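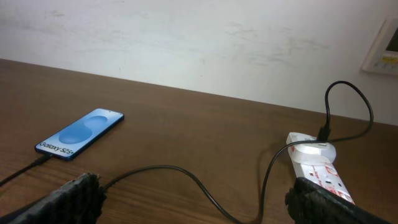

Hiu-tung Pan
Home and workshop editor, Plaster

Setting up a charging spot on the table

I love a tidy charging spot! Mine used to be whichever outlet was free, and I spent half my evenings on my knees behind the couch. One power strip on a wooden table fixed that, and you can do the same in 40 minutes with things you probably own already.

1. Clear the table and wipe it down. Let it dry properly before any power goes near it.

2. Put the strip toward one side, at an angle if that's how its own cord wants to run. Check that the cord reaches the wall with some slack -- no stretching, and no tucking it under a rug.

3. Plug the adapter into the strip, then lay the cable out in one big, lazy curve. I leave plenty of slack at both ends, because a tight bend right at the connector is where my last two cables gave out. 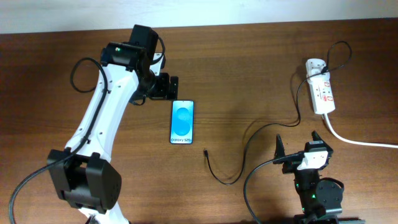
4. Pick a parking place for the phone and stick to it. Flat, screen up, a hand's width from the table edge works beautifully.

5. Line up the connector before you push. Hold the phone steady with one hand, grip the plug by its hard casing (never the cord!) and slide it straight in. If it feels gritty, stop and check the port for pocket lint.

6. Unplugging is the same thing backwards. Pull straight out and lay the cable down in its curve, ready for Friday night when everybody's battery is at 14 per cent.

A fabric tie in your favourite colour is a nice extra for longer cables.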